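Rirdale Home Notes
Home Laundry Kitchen Workshop
Can a machine pick up the toys yet?

I keep getting asked whether it's worth waiting for a robot before you sort out the playroom. My short answer is no, but ask me again in 10 years!

Soft toys are the hard part. A block has sides you can grab. A plush has give everywhere, so the trick (for a gripper, and for you with a litter picker if your back is bad) is to bunch up a fold of the fabric and pinch that. Skip the eyes and the long fluffy bits — a plain patch of body holds much better.
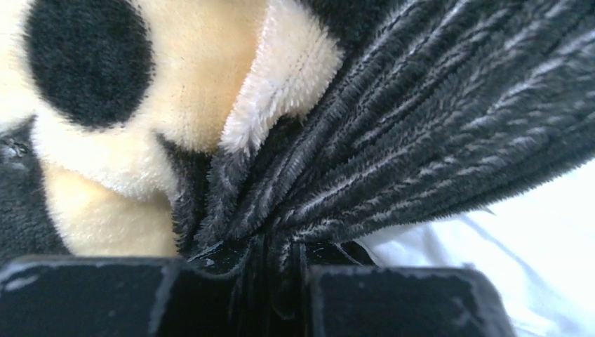

Inga wrote in from Westness to say that she'd settle for a machine that got 2 toys into the bin in 20 minutes, as long as it did it while she was asleep. Fair enough, Inga, I'd take that deal too.

Until then, my tips are old-fashioned. Use a wide, low bin, no lid. Keep plush apart from anything with hook-and-loop tape on it, or you'll be picking fuzz all evening. And if a toy does get grabbed hard, brush the pile back up with a dry, soft toothbrush.

Next up: drawer liners that stay put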